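Search this site
Search
Menu

Project Report: Collecting Hand-Held Gripper Demonstrations in Homes

Trillach Robotics Lab Course, Spring Term

Background

Our group was asked to test a claim we kept running into in the reading: that anyone can collect good training examples for a robot arm by walking around a home with a hand-held gripper and a camera. The Wirklow kit we were given is built on that idea. You squeeze the handle, the fingers close, the camera records, and software works out where the gripper was. The examples then go to a learning system, in our case the Huanca policy, which is supposed to copy the motion.

I went in doubtful and I am still doubtful, although less about the parts I expected. The hardware held up. My problems are with what gets counted as an example and with how much variety the examples contain.

What we collected

The target in the course handout was 1,000 demonstrations. We set up 13 tasks, all of them picking up and moving household objects, and planned to record them in six homes. Each demonstration was meant to start with the fingers open and end with the object released somewhere else. Tasks that needed both hands used two grippers, one per hand or one per person, depending on who was free.

We did not reach the target. By the end of May we had 871 recordings, and I don't think that number means much either. A recording got into the total if the tracking software gave back a complete path. It did not matter to the software if the object was dropped, or if the person collecting changed their mind halfway and went for something else.

The living room sessions gave us the most material, and also the most arguments over what to keep.
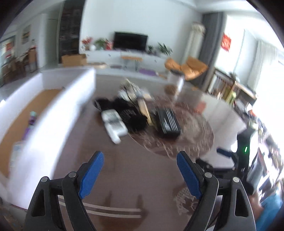

Figure 1. Living room session, fingers open and nothing held. A second gripper is at the right edge and the objects are piled on and beside the round rug.

A pile like the one on the rug looks like variety. There are bags and soft cases, a striped case, a white bundle, a board leaning upright. But most of our living room demonstrations went for whatever was easiest to pinch, and the same few objects show up again and again. Black bags against other black bags were avoided by everyone, me included. A robot trained on this will have seen plenty of clutter and very little practice at dealing with it.

The wide lens is a mixed blessing. It takes in most of a room, down to the plants and the television on the far wall, and the tracking needs that. It also means every example carries a great deal of background that has nothing to do with the task. With only six homes, I would expect the policy to pick up on some of it. We had no good way to check.

Filtering

Two of us went through the recordings by hand in the Feddale viewer, each working alone, and marked every one keep or drop. We disagreed on 94 of them. Most disagreements were about hesitation: the gripper hovers, backs off, and tries again. I dropped these. My partner kept them, on the grounds that a robot should see how a person recovers. That is a fair point, but the hovering was often just someone waiting to be told which object was next.

After filtering we had 702. We trained once on the full set and once on the filtered one. The filtered set did slightly better in our trials, by a margin small enough that I would not repeat it as a result — we ran too few trials per task.

What I would change

Assign the object before recording starts. Write down failures as failures. Report the number of different objects next to the number of recordings, because the second figure alone flatters everyone.

3 comments
Share 13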